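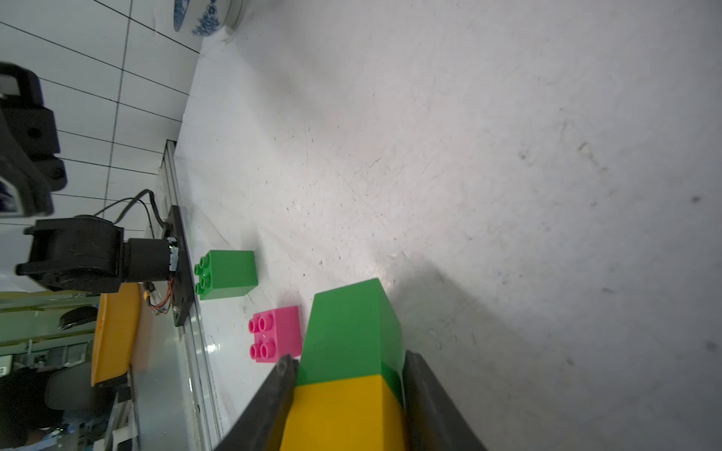 Can a machine tidy up the kids' blocks yet?
Sort of. Slowly, on a clear table, with someone close by. Not off a rug and not while you're at work.

Blocks first, as that's what everybody asks about. Picking up a stack: fine. Pulling it apart where you want it apart: hit or miss. If you're trying this at home or in the shop:

- Big blocks before small ones. Grip low.
- Spread things out. Piles are trouble.
- Wipe the table. Crumbs count.
- Keep sleeves and hair well back, all the usual.

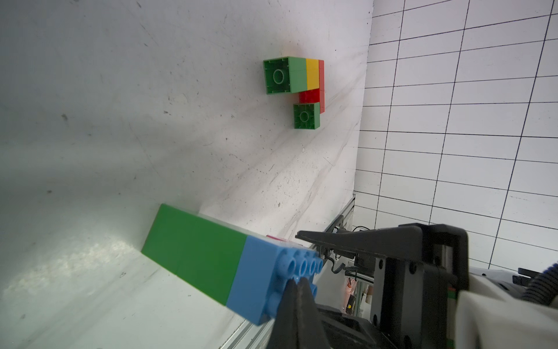
Charmaine Du Plessis wrote in to say she'd still rather do it by hand, she can clear a playroom floor in 5 minutes and doesn't have to charge anything first. Fair. Hard to argue with that on speed.

Two arms do beat one for anything that has to be held and pulled. One steadies, one tugs. Same as you with a stuck jar lid. Just dont run both at full speed near each other, slow them down untill you trust them. 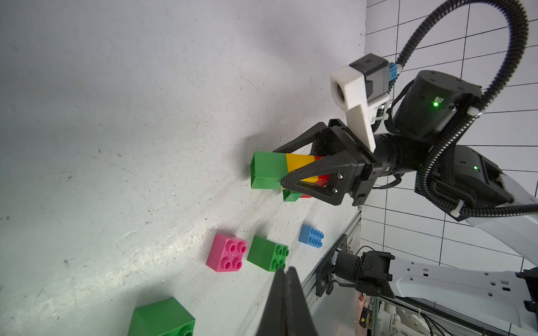 Holding on to a stack, green end out.

Glassware is the next step up. Start with plastic. Hang it, take it down, hang it again, and only then think about the real stuff. Bowls are worse than they look, round sides and nowhere good to grab. 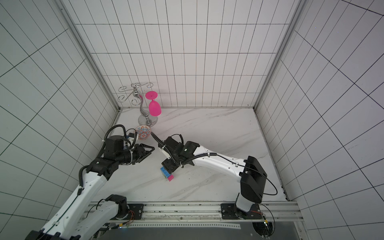 Stick with the cheap bowls for a good while too. My own rule is up to 67 goes with plastic before anything from the good cupboard. Dishes by machine, start to finish? Ask me again in July.

Last updated: 2024-01-30

Related tips
Getting block sets clean without losing half
Stuck bricks: 2 ways to split them
Hanging stemware in a small kitchen
Bench clamps at Coetzee, worth the drive?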